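The first thing Leilani Achterberg does when I arrive is clear a place for my coffee. That takes a while. Her kitchen in Corrigan is also her workshop, and on a Wednesday morning it's busy – labeled jars of screws by the toaster, a drawer of battery doors that won't quite close, a radio playing quietly with its speaker cloth half off.

Achterberg fixes remote controls. She fixes other small things too, if you ask (flashlights, kitchen scales, a talking bathroom clock she's still very proud of), but remotes are what people bring, and remotes are what she loves. She has been running her repair mornings under the name Gesivell for long enough that people now leave padded envelopes on her porch with a note and a phone number tucked inside.

"I had a full-time job and I was bored out of my skull," she says, laughing. "Then my aunt's ceiling fan remote quit. The company had gone out of business, so there was no buying another one, and she was going to get the whole fan replaced. For a remote! I asked her to give me the weekend. I opened it up and there was a little bit of green crud on one spring. I cleaned it off with vinegar and a cotton swab and the fan came on, and I think I yelled."

She charges $15 for most jobs and nothing at all if it only needed batteries. That happens more than you'd expect, and she's sweet about it. People get embarrassed, she says, so she makes a point of cleaning the buttons while they're standing there, so they go home with something.

I ask her what goes wrong, and it's like opening a tap. Leaky batteries come first, by a mile. Then cracked solder where the spring meets the board, usually from being dropped. Then the rubber pad under the buttons, which gets greasy over the years and stops making good contact. "Warm water and dish soap," she says. "Let it dry all the way, overnight if you can stand to wait. It's the best trick I know and it costs you nothing."

The biggest surprise for me is how much she cares about the plastic. Anyone can swap a battery, but getting a case apart without chewing up the edges takes patience, and she has strong feelings about screwdrivers. She starts every job at the counter with a guitar pick, working it along the seam until she feels the first clip let go. Then she waits a second, moves along, and does the next one.

"You listen for it," she says. "A clip that's letting go makes one sound and a clip that's breaking makes another. I broke a lot of them learning that, and I still wince."

Once a case is open she looks it over before she touches the electronics. She checks the channel down the middle, the little notches along the side walls, the ribs where things are supposed to sit. If a rib is bent, the battery ends up a hair off the contact, and you get a remote that works only when you squeeze it. She sees a lot of squeezers. Some families have been squeezing for years and have taught the kids how to do it.

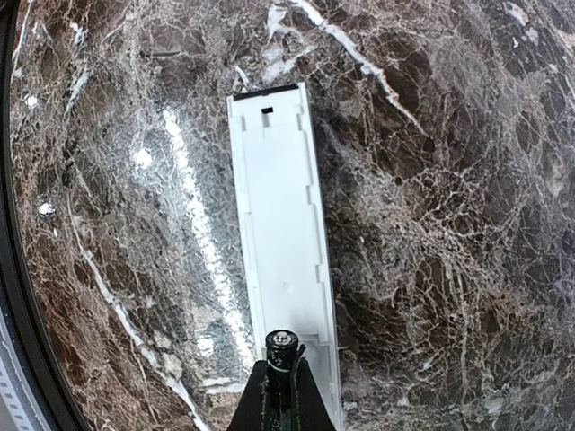 Kieran Geraghty doesn't agree that every case is worth saving. He told me later, by phone, that if the latch is gone and the battery door won't hold, he'd sooner print a new back and be done in an afternoon, and that Leilani will spend three evenings gluing a tab the size of a grain of rice. He also said she's usually right about the glue.

The two of them have been having this argument since they met at a swap day at the Terken hall, and they clearly enjoy it. When I pass his remarks along she puts down her pick.

"Three evenings is a lie. It was two," she says. "And the printed ones are good, they're really good, I send people to him all the time. But the old piece already fits. Somebody worked out every one of those little ridges so it would click shut, and I like hearing it click."

She keeps a notebook of everything that comes through, and she lets me leaf through it while she heats up the soldering iron. Each line has a name, what the thing was, what was wrong, and a word or two on how it turned out. There were 41 jobs in May, her busiest month so far. Most of the last column says "fine." One says "fine, but it's for the wrong TV."

Parts are the hard bit. Springs and contacts she can buy in bulk, and a bag of 400 lasts her a good long time. Battery doors have to be rescued. She picks through boxes at yard sales and keeps anything with a sound latch, whatever the color, so you may bring in a white remote and take home a white remote with a gray door. Hardly anyone minds. A few people ask for the mismatch now, and she's gotten a bit daring with it.

There's a bigger plan, too. A small parts shop called Riltia has offered her a bench in its back room, two mornings a week, where she could teach as well as repair. She'd want six people at a time, each with their own dead remote, and she'd want them to do all of it themselves, the prying included. She has already drawn up a list of tools: picks, tweezers, swabs, a cheap meter, good light. The light gets underlined twice.

"I don't want to show them a slide," she says. "I want them to feel that first clip go. After that you look at everything in your house differently – the thermostat, the doorbell, all of it. You think, well, I could get into that."

By now the iron is hot, and she's bent over the radio with the half-off speaker cloth. I ask whose it is. Hers, she says. She's had it apart for 20 days, because every time she gets going on it the doorbell rings and it's somebody with an envelope.

The doorbell rings while I'm putting my coat on. It's a man with a garage door opener in a sandwich bag, and she's already reaching for the guitar pick.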